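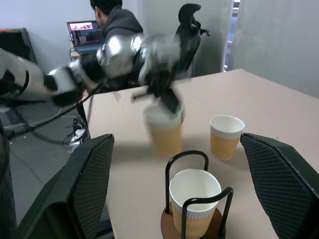
Thread · Coffee corner

Three paper cups with the orange-tan sleeve, and one of them is sitting in the holder I want to talk about. It is my favorite small object in our office now, so this will be a long thread. Sorry to those who follow me only for bread.

The holder is very simple. A round brown wooden base, black bent wire, and two arches that go higher than the rim of the cup. You put the paper cup inside and it stands there like it has a chair of its own.

Why do I care? In April I lost a keyboard to a latte. The cup was tall, my sleeve was wide, you can imagine the rest. Kyung-tae Shin was sitting next to me and he saved his phone first and my notebook second. I have forgiven him.

After this I tried a heavy ceramic mug for two weeks. I don't like to wash it. I also don't like to carry it to the sink past everybody when it has a brown ring inside. So I came back to paper, and I started looking for something to hold it.

I found the holder at Nedow, the small home shop behind the bus station. They keep them on the low shelf with the candle stands, so maybe it was made for candles and I am using it wrong. I asked the lady and she said "for what you want." Good answer.

Chia-hao Kwok asked if the wire scratches the cup. I have not seen a scratch. The sleeve gets a small dent if you push the cup down hard, so I don't push, I just let it drop the last bit.

The two arches were a surprise for me. I thought they were only decoration. But I lift the whole thing by them when I move to another desk, and my fingers stay away from the hot part. You must keep it level. I learned this also.

What I don't like: with a lid on, the arches are in the way of my nose. I have a normal nose, I think. Now I take the cup out to drink and put it back after. It is one more movement and at first I forgot it every time.

About the sleeves, because Jui-lin Huang asked me on Sunday. Yes, the wavy pattern is printed. I was hoping for the real wavy cardboard, the kind you can feel with the thumb. We bought a box of 212 cups from the wholesale place and I don't know who decides on such a number.

The color is nice on a pale table. Before, we had plain white cups and the table looked like a dentist was coming. With the orange it is more friendly, and I can find my cup faster when I look up from the screen.

One problem is still open. All the cups are the same, so on a busy morning I don't know which is mine. Hooman Zamani writes his initial on the rim with a pen. I don't want to drink near pen. I put mine in the holder and everyone knows the holder is me.

This worked until I bought a second holder for guests. Now there are 2 holders and the guests think both are for guests. I will tie a thread on one arch, probably green.

If somebody knows a holder like this but with lower arches, please write me. The base must be wood or something else with weight. I tried a plastic one from Fanby and it slides when you type.

Next I will post about the spoons. We have a spoon problem.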